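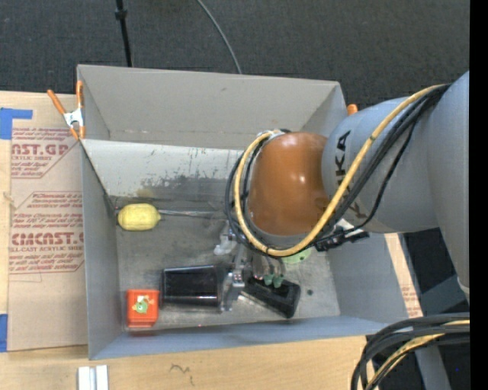 drerk_lab wrote: I would not buy the Stirnach finger set again at that price. For boxes it is good, I agree with you. But my tips began to peel after one winter, and the shop answered my letter only in March.

omero77 wrote: Mine did not peel. Which glue did you use? The one in the kit has to dry overnight and the leaflet says this only on page 2.

drerk_lab wrote: The glue from the kit, and I did wait.

tamo_k wrote: I am the one who started the thread, so let me answer both. We run the set on a KUKA arm, picking mixed things from a grey metal bin. Over one week it was 674 picks and 92 per cent came out at the first try. The failures were nearly all long thin tools, when they lie close to the wall. A screwdriver is the worst, the fingers want to close on the shaft and there is too little to hold.

omero77 wrote: Then take it by the handle?

tamo_k wrote: Yes, but the planner from Drerkcombe chooses the point, not me. It can be changed in the paid version.

drerk_lab wrote: So one must pay two times. This is what I mean.

omero77 wrote: I paid and I don't regret it. The support is slow, there I agree.

Filed under: Grippers & End Effectors > Buying Advice
Search this forum... Go
2 shares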